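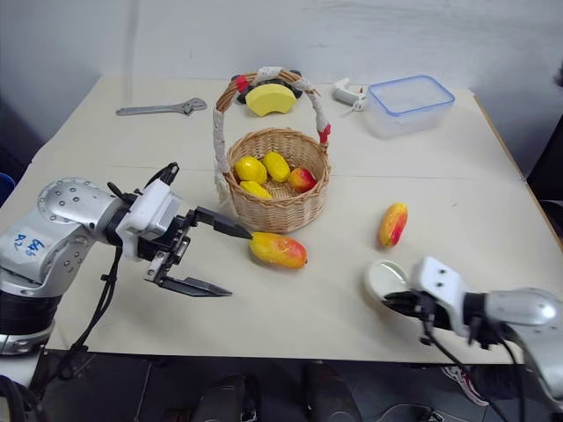

Left gripper at the big mango, stem end. Ticket 213, fruit basket task.

6 min read

Ticket: 213
Opened by: Ward Dierckx
Assigned to: Garba Adebisi
Opened: 19 January 2018
Project: Grilby (student two-arm project, Fekgate)
Status: open, then closed, then open

Problem as reported
Left arm goes to the mango, fingers wide, gets a fingertip onto the fruit and then sits there like it's waiting to be introduced. No close command in the log. Right arm is fine, mostly because it hasn't been asked to do anything yet.

What I tried first
Restarted Vumby (our task runner, written by last year's team and commented by no one). Same thing. Restarted it again with more feeling. Same thing.

Swapped the mango for the lemon. Left arm closed on the lemon on the first go. So the close command exists, and the arm knows about it.

Entry 2, Garba
Looked at the settings. Max object width for the left gripper was set to 10, and the comment next to it says "cm??" with both question marks. Vumby reads it as a share of full opening. At that setting it thinks anything fatter than a pencil is furniture. Why the lemon worked, I can't say. Ward thinks the lemon has its own entry. Ward was right - someone had hard-coded the lemon.

Removed the lemon's special treatment. Set the width to 112, which is in millimeters, which is what the file should have said all along. Closed the ticket.

Entry 3, Ward
Reopened the ticket. Left arm now closes on mangoes. But when the plan moves on to the basket, both arms go out to it, open up, and neither will go first. Each one is waiting for a "ready" from the other. I have been in group projects like this.
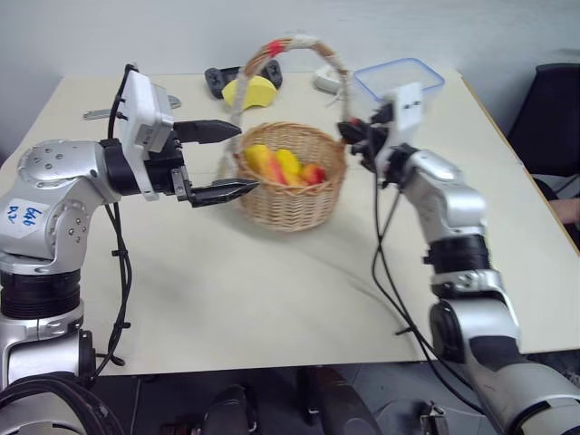 Fix for the basket standoff
1. In the handover file, make one arm the leader. We picked the right arm, which goes for the handle. The left stays by the bowl and waits its turn.
2. Add a timeout. Ours is 6 seconds. Before, it was "never".
3. Home both arms before reloading the plan. If you skip this, the old "ready" flags are still in there and you'll be back at Entry 3.
4. Leave the fruit alone between runs. Vumby keeps the old positions until you reload.

Still open
Handle grip not tested with a full basket. Stan gets its own ticket, as Stan is a separate program with separate problems.

Comments (3)

tomsk_b: Had the same standoff with our two arms. Our timeout was there but in milliseconds, so they gave up on each other instantly.

Ward Dierckx: Please don't tell Garba there are more units.

pelican4: Who hard-coded the lemon? I just want to talk.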